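On a morning in December, Morag Kerr wrote:

> Does anyone still freeze their gingerbread dough? Mine cracked all along the edges this year and I could cry.

Oh Morag, I do, every year, and I've had the very same cracks! Let it sit out on the counter a good 2 hours before you roll it (I know, the waiting is awful), and knead in a spoonful of milk if it still looks crumbly.
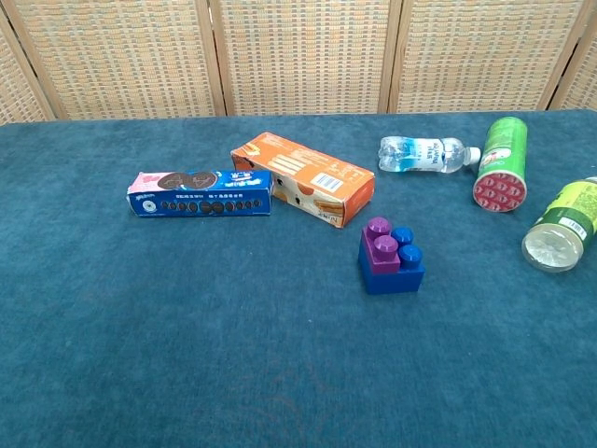

My mother always rolled hers between two sheets of wax paper, and I've never found a better way. Three batches keep us going until New Year's, if my brother stays home.

Do write back and tell us how the next one goes.

Hugs to all,
Zaleo Warnine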